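How I get a residency application finished

I've applied for six craft residencies so far and been offered two, so take this as notes from someone still learning! The next round at Cillodwood closes in August and my inbox is filling up with questions, so I'm putting it all in one place.
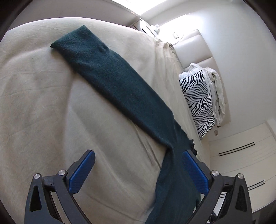
Step 1: Read the call twice

Read it once for excitement and once with a pencil. I missed a line about kiln fees my first time (ouch) and had to ring Maite Pastor in a panic.

Step 2: Write the dull bits first

Dates, budget, materials, travel. I do mine straight after breakfast, before I've had time to get dreamy about studios in the woods.

Step 3: Say what you'll make

One paragraph, plain words. "I want to test seven ash glazes on small bowls" beats a page about journeys. You can change your mind once you're there – I certainly did.

Step 4: Choose your work samples

Pick pieces that belong together, even if your favourite gets left out. Label each one with title, year, size and material.

Step 5: Ask your referees early

Give them a month, and send them your paragraph from step 3 so they know what you're on about.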